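### 3.2 Collecting the demonstrations

All demonstrations were recorded in a single enclosure with two arms mounted on the front rail. Each arm carries its own wrist camera. The walls are lined with a printed pattern, which we kept the same for the whole collection in July. A blue tray stands on the work surface, and small gray pieces lie in it at mixed angles (Figure 4).
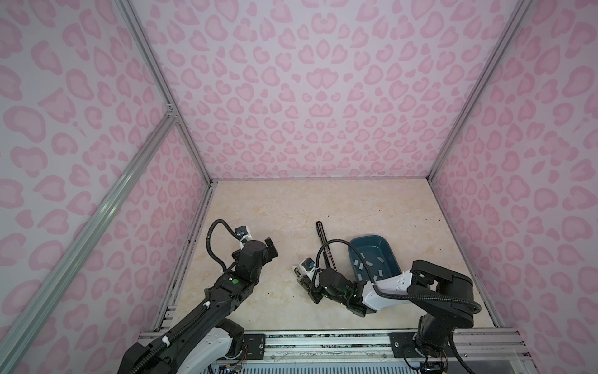
**Figure 4.** The two-arm enclosure, with both grippers empty and the tray of gray pieces at right.

Two operators, Manee Inthanon and Styliani Kouris, drove the arms through the Takel teleoperation rig. They worked in blocks of 12 episodes and then changed places. An operator could discard an episode right after recording it, but could not edit it. Discarded episodes were stored apart and are not part of the training set.

Object layouts were not scripted. The operator set the items down by hand before each block – staplers of different sizes, for the most part – and was asked only to leave a clear path for each gripper.
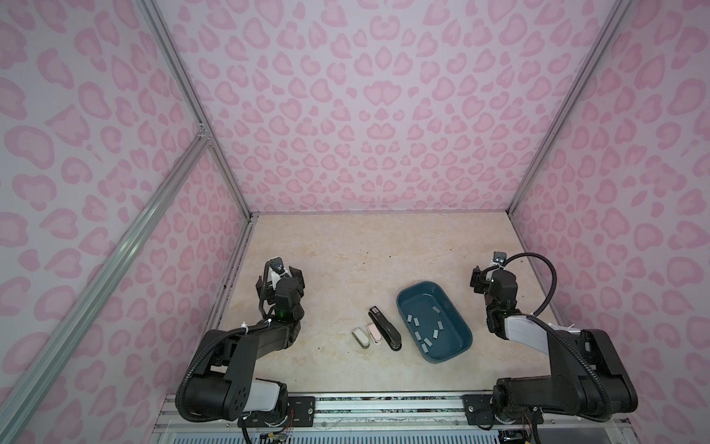
Joint positions, gripper commands and all camera streams were written to one log by Edavier, our recording tool. Streams were matched by time stamp after the session. We dropped any episode in which a stream had a gap longer than two frames.

The wrist views were kept at full size. Early models trained on the fixed view alone often closed the gripper too soon, so we chose not to crop or mask what the wrist cameras see, including plain stretches of the work surface.
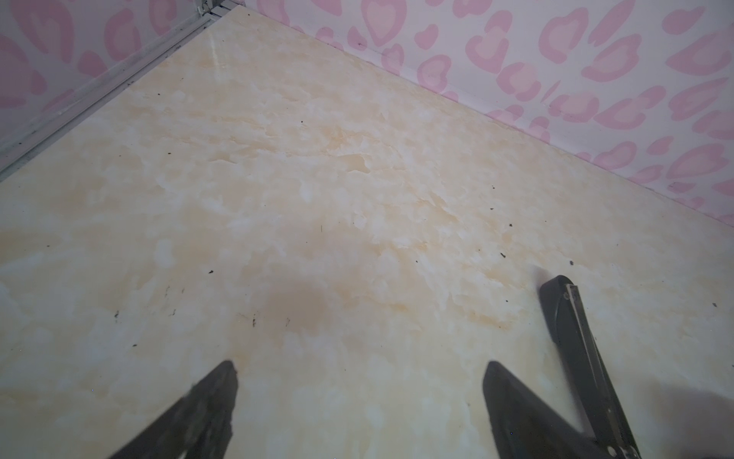

Crumbs and marks on the surface were left in the data as well. We did no color correction – the policy receives the images as recorded, scaled to the input size given in Section 4.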